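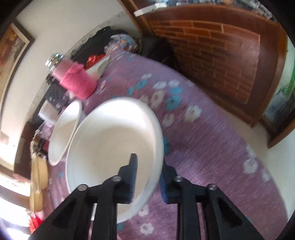 Two white basins, one larger than the other, on a lilac-purple rug.

Visit report: the Javport factory in Unden
Posted 2/15/21 in Trips and Tours

I have been writing about phone mounts and car chargers for long enough that my own dashboard looks like a test bench, so when Javport offered me a walk through the plant where they mold their vent clips, I said yes before I had finished reading the message!

Unden is a 44-mile drive from Hofstetter, mostly on a two-lane road with a lot of trucks, and I used the trip to test their newest clip with my heaviest phone. It sagged once, on the rail crossing. I told them so at the front desk and they wrote it down.

My guide was Engelbert Baumgartner, who runs the tooling side and talks very fast when he likes a subject. He likes springs. We spent a good half hour on the little coil behind the clamp jaw, and I loved every minute of it. The old spring was rated for 2,000 openings. The new one is rated for 4,000, and you can feel the difference in your thumb: it starts softer and bites harder near the end of its travel.

The molding hall is louder than I expected and smells like a new shower curtain. Each press drops a pair of arms, left and right, onto a short belt, and an operator snaps off the leftover plastic by hand (I got to try it, and I was terrible). The grip pads go on in the next room. They are a soft rubber that gets pressed into a groove without glue, so you can pull a worn one out and push a new one in. Why don't more brands do this?

Then the shake room, my favorite! A row of real dashboard sections is bolted to a table that rattles them for hours, with weighted dummy phones in the mounts. There is a counter on the wall for the mount that has been in longest, and it stood at 1,871 hours. The vent slats on that one looked worse than the clip did.

I asked about round vents, which readers write to me about all the time. Engelbert pulled a sample from a drawer, a hook-style clip they call the Vatau, and let me hang it on every vent they had. It held on all but the smallest, where the hook was too deep to turn. They hope to have a shorter hook in March.

Things I forgot to ask: whether the pads come in wider sizes for thick cases, and what the clips do in a car parked in full sun all day. I have sent both questions over and will add the answers at the bottom of this page when I get them.

If you want to go yourself, tours are by email request. Wear closed shoes, and bring your own phone in its case so you can try the samples.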